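2021-03-10

# Keep the public toilets open

The town of Plistberg has had a public toilet on its market square since 1833. The building has been replaced twice, but there has always been one. Under the draft budget it will close in July, along with the smaller one by the bus station. I think this is a mistake, and I think it is the kind of mistake that towns make when they look at a service only through what it costs.

The cost is real. Cleaning, water, repairs and the lock service come to a fair amount each year, and the coin box brings in very little of it. Detlef Rothe, who wrote the budget note, lists 281 repair calls for the two buildings over the past five years. Most were for blocked drains and broken door locks. He is right that this is too many. I disagree with what he wants to do about it.

A public toilet is part of the street. We don't ask a sidewalk to pay for itself, or a bench, or a streetlight. They are there so that people can use the town. A person who can't be sure of finding a toilet will stay home, or will come in for one errand and leave. Anyone who has taken care of an older parent knows how a trip gets planned. You work out where the stops are before you work out anything else. The same goes for people with small children, people who are pregnant, people on certain medicines, and people who drive a bus or deliver packages for a living.
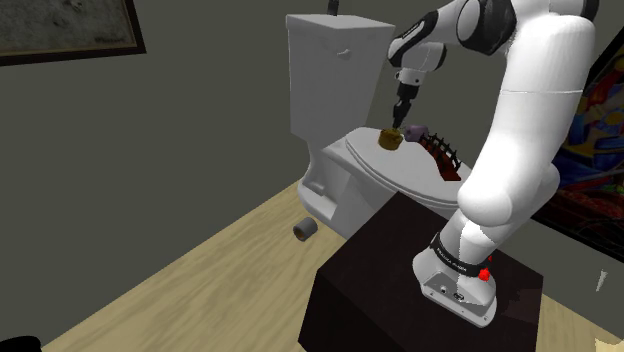 The draft says that cafes and shops can fill the gap. Under the plan, businesses would get $600 a year to let anyone use their restrooms, with a sticker in the window. Grernau tried this after closing its own building. I have walked around Grernau looking for those stickers. One was on a bakery that closes at two in the afternoon. Another was on a restaurant with the restroom down a steep flight of stairs. The staff were polite in both places, but I still felt I had to buy something, and I bought a roll I didn't want. A teenager or a man who has slept outside will get a different welcome than I did.

I don't blame the businesses. Dimitriou, the restaurant on our own square, has let people in for years without a sticker or a payment. On market days the line goes past the tables, and the waiters have to clean up between orders. If the public building closes, that line gets longer. Six hundred dollars doesn't pay for much of a waiter's time.

There is also the question of hours. Our toilets are open until ten at night. Shops are shut by then, and so are most of the cafes. The last bus leaves at 9:40. People waiting for it will do what people do when there is no toilet, and the town will pay to clean that up too, out of a different line in the budget.

So what should be done about the repair calls? A large share of them come from the market square building, where the pipes are old and too narrow. The offer from Gutier, the firm that looked at the drains, would replace the whole run to the sewer. It costs more than one year of closing would save. It costs less than three. The locks could be changed at the same time for a plain type that doesn't need coins, and the coin box could go. It takes in so little that emptying it hardly makes sense.

I would also put a person there on market days. The town had an attendant until the job was cut, and in those years the building was clean and people weren't afraid to use it. It doesn't have to be a full-time post. Two mornings a week would help.

At the last public meeting, 73 people signed a letter asking the council to keep both buildings. The reply was that few residents use them. I don't know how the council arrived at that, as there is no counter on either door. A good many of the people who use them are not residents anyway. They come in from the villages to shop and see the doctor, and they spend money here.

The vote on the budget is at the next meeting. The draft can still be changed, and the drain work could be moved into this year's plan without touching the school or road money. I have sent the council the page numbers.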